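The Bottles at Momisdale

The water went off at Momisdale a little after breakfast, and by noon Nuria Segura had been told three different things about when it would come back. The man from the council said tonight. The woman on the recorded line said the crews were working as quickly as possible. Her neighbour across the road, Mr. Jenkins, said it would be days, and he seemed pleased about it.

She had been in the house for 5 weeks. It had belonged to her aunt, and before that to a dentist, and the pipes were from the dentist's time. She filled the kettle from what was left in the toilet cistern, thought about it, and poured it onto the geraniums instead.

Tamara Symonenko came at two with bottled water in the boot of her car. She had bought it at the Tedelura on the highway, where people were already lining up, and she had taken whatever was left on the shelf, so the bottles were all different.

"I wasn't going to be fussy," she said. "There was a man with a trolley full. He had a dog in there too."

They carried the bottles in, two under each arm, and set them down on the white table in the back room. The kitchen bench was covered with her aunt's crockery, which Nuria was still wrapping in newspaper. Tamara went looking for something to stand the bottles in and came back with a big clear plastic tub.
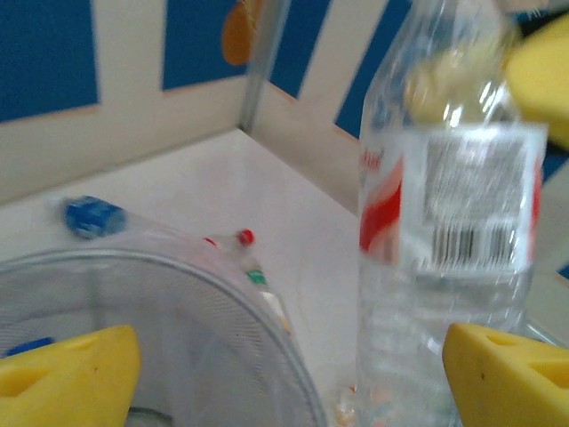 "Did you pay for these with your own money?" Nuria asked.

"No, I robbed the place."

"I'll give you cash."

"You'll give me lunch," Tamara said, and sat down on a box marked LINEN, which sagged.

Nuria made sandwiches with the last of the ham. There was no washing up to be done, so they ate off paper towel. Tamara talked about her job at Dratora, where they had moved her to a desk beside the lift and she now knew everyone's business. A man in accounts was getting divorced. Someone on the fourth floor had been taking home the good pens. Nuria listened and drank half a bottle of water straight off. She hadn't noticed she was thirsty.

"What was she like?" Tamara asked. "Your aunt. You never talk about her."

"She kept things."

"I can see that."

"She kept water as well. When I was a kid there was a row of bottles along the laundry wall, cordial bottles mostly, filled from the tap. She wrote the month on each one. If you asked for a drink she gave you the oldest."

"That's disgusting."

"It tasted like the lids."

Her aunt had grown up on a farm where the tank ran dry most summers. She had told Nuria about it only once, one December, while they were shelling peas on the back step. There had been 7 of them in the house and they washed in the same water, youngest to oldest, and then it went on the beans. She told it without any colour in her voice, like a recipe. Then she asked whether Nuria wanted to keep the pods for the chooks.

Nuria had been eleven. She had taken the pods down the yard and thought about being the oldest and having to get in last.

After lunch they went back to the packing. Tamara did the glasses, which she was good at, and Nuria did the drawers. The drawers were slow. Each one had string in it, and under the string there were keys, and she had to try the keys in all the doors before she could throw them out. One fitted the laundry cupboard. She had supposed the cupboard was stuck.

There was a mop inside it, a tin of floor polish, and 18 bottles standing on newspaper. The water in them was clear. Each had a strip of tape around the neck with writing on it, and the newest said March 24, 2021.

She called out, and Tamara came and stood behind her with a wine glass in one hand.

"She did that right up to the end," Tamara said.

"She must have."

"Are you going to drink it?"

"No."

"We could flush with it."

It was a sensible idea and Nuria was annoyed that she hadn't thought of it first. She took out 4 of the bottles, starting with the oldest, and carried them down the hall to the bathroom. They emptied them into the cistern one by one. The last had a bit of grit in the bottom, and she tipped it slowly and left the grit behind.

Then there was the question of the empties. Tamara was for the recycling bin. Nuria said she would think about it and lined them up on the edge of the bath.

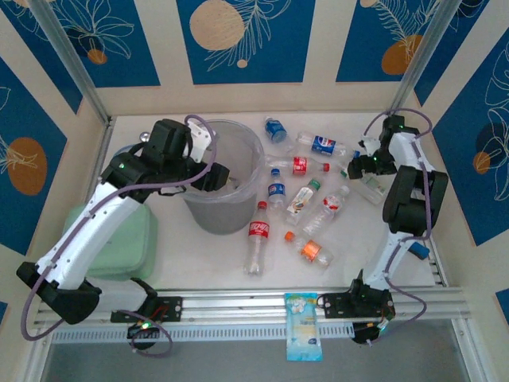

By five they had finished the crockery. Tamara wrote on the boxes in marker, large letters, on the top and both ends, and Nuria pushed them against the wall in the hall where the removal people could get at them. Mr. Jenkins came to the door to ask whether they had any water to spare. He had a billy with him. Nuria gave him two bottles of the bought stuff, and he read the label on each before he said thank you.

"Days," he said. "You wait."

Tamara left before dark. She had the long drive and didn't like the stretch past the quarry. Nuria walked her out to the car, and they stood talking with the door open until the inside light began to bother them both.

When she came back in she tried the kitchen tap. It coughed and gave a spit of brown, then nothing. She left it turned on so that she would hear it, and went to see to the rest of the string.

It came on a bit past nine. She was on the floor of the spare room with a drawer between her knees, and she heard it hit the sink hard. She ran it until it was clear. Then she fetched the empty bottles from the bathroom, rinsed each one twice and filled them to the neck. The old tape wouldn't take a pen any more, so she peeled it off and went to find the roll.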